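Grallgate Tea Swap
Frequently asked questions

Last revised 13 November 2022 by Trinidad Montecinos, who answers the email and would like to answer less of it.

What is the Tea Swap?

You bring tea you have too much of and go home with tea someone else has too much of. Over a year the total amount of tea in Grallgate stays the same, but it feels like progress.

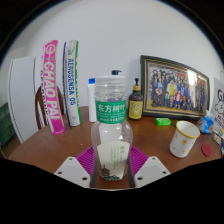
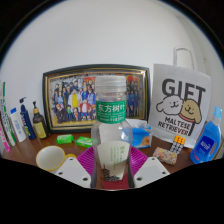
Where and when?

The upstairs room at the Marchetti building, once a month, 3 to 5 in the afternoon. Use the side door on Jalden Street. The front door belongs to the dentist, and the dentist has written to us.

Do I have to know anything about tea?

No. Some of our regulars can tell you which side of a hill a leaf grew on, and will. If you'd prefer to be spared, sit near the window.

What can I bring?

Loose leaf, tea bags, pressed cakes, unsweetened bottled tea with the seal intact, and herbal blends that admit to being herbal blends. Opened packets are fine if they were opened recently and you would still drink the stuff yourself. Please write the name on the packet. "Brown one from my aunt" was accepted once and we are still talking about it.

What can't I bring?

Anything past its date by more than a year. Anything that smells like the cupboard it came from. Diet teas, detox teas, or teas that promise to do something to you overnight. Coffee has its own people.

How does the swapping work?

You hand in your tea at the door and get tokens for it. One token for a box of bags or a bottle, two for a small packet of loose leaf, and up to five for something nice, as decided by whoever is at the door. Appeals are heard but have never succeeded. When the bell rings you spend your tokens at the tables.

Can I save tokens for next time?

Yes, until the end of February, when they all expire and we start again with a new color. We introduced this after a member turned up with 50 of them in a sock and cleared the oolong table.

Is there a charge?

Two dollars toward the room and the hot water. Kids under 9 are free and get squash. There is no membership fee, and so no membership card, and so no point asking whether you get a discount with it.

Can I try something before I swap for it?

If there's an open packet, yes. Bring your own cup. We have a few spares, and they have all been through something. Sealed packets and bottles stay sealed until you own them.

I brought a whole box and nobody took it. What happens to it?

Usable leftovers go to the lunch club in Jomthorpe, who drink roughly 2,000 cups a month and aren't fussy. If you want yours back, pick it up before we stack the chairs. We don't store things. The last time we stored things, there were mice, and the mice were very alert.

Will you tell me what my tea is worth?

In tokens, yes. In money, no. If you have inherited a pressed cake in a silk box, it could be rare or it could be from an airport, and we are the wrong people to ask.

Can I sell my own blends?

No, but you can swap them, and you can leave a card on the table by the coats. List every ingredient on the packet. Nuts and licorice go in big letters at the top.

Is the room accessible?

There's an elevator from the side entrance. It is slow and plays a tune. The restroom is on the same floor as us, and the step into the kitchen has a ramp you can ask for at the door.

Can I bring my dog?

A calm one. The room is carpeted and full of people holding hot water.

Milk first or last?

We had a whole afternoon on this and would rather not have another.

How do I contact you?

Email is best. I reply within a few days, or faster if your message isn't already answered on this page. If you're bringing more than one shopping bag of tea, let me know in advance so I can find another table.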